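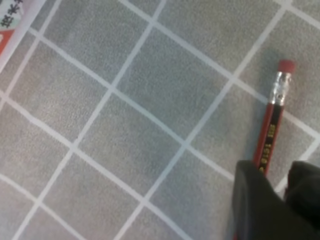
Gentile two-finger gripper with wrist camera

Product page / Demonstrations / Spares

The Gentile is an electric two-finger gripper for small parts on a flat surface. It is supplied with a wrist camera, a mounting plate and a cable set. It is sold by Zukico and can be seen at work in our demonstration room at Clundosthorpe, by appointment or on the open day.

What the demonstration covers

The standard visit takes visitors through picking single items from a tiled surface. A wooden pencil is the usual first item. The barrel is narrow and six-sided, and lies close to the surface, so the fingers have to come down on either side of it without pressing on the tiles. Contact height is set before the first pick and checked again if the arm is moved.

The wrist camera looks along the fingers. At close range the fingers hide part of the item being picked, and the operator should judge the approach from the end that remains in view. Visitors who intend to use the camera picture for part location are advised to ask for the section on close-range blind areas.

Grouted tile is used because it gives a mid-grey ground crossed by bright lines. Long thin parts can be confused with the lines if the contrast setting is too low. The setting used on the day is written on the visit sheet.

Order of the visit

Arrival and safety talk
Fitting and removing the gripper
Finger alignment
Picking single items, operator-led
Picking single items, visitor-led
Questions

Fitting and alignment are shown by Rosario Sala. Ada Orlandini leads the picking work and answers questions on the control software. Each session lasts 39 minutes and takes up to five visitors.

Bringing your own parts

Visitors may bring parts to try. Send dimensions and weight when booking. Parts must be clean, dry and free of sharp edges. Liquids, powders and open blades are not accepted. A part that cannot be gripped with the standard fingers will be noted on the visit sheet, and a quotation for shaped fingers can be requested afterwards.

Supplied with the gripper

Gripper body, matte black
Two fingers, fitted
Wrist camera and bracket
Mounting plate
Cable set
Printed setup guide

Not supplied: arm, controller, work surface.

Open day

The next open day is in September. Sessions are booked in advance through the Clundosthorpe office. Closed shoes are required in the demonstration room. Long hair must be tied back for the visitor-led section.

Orders and spares

Orders are sent from the Rarutgate store. Replacement fingers are sold in pairs and should be changed as a pair. Quote the serial number on the underside of the mounting plate.

Page last revised June 22, 2022.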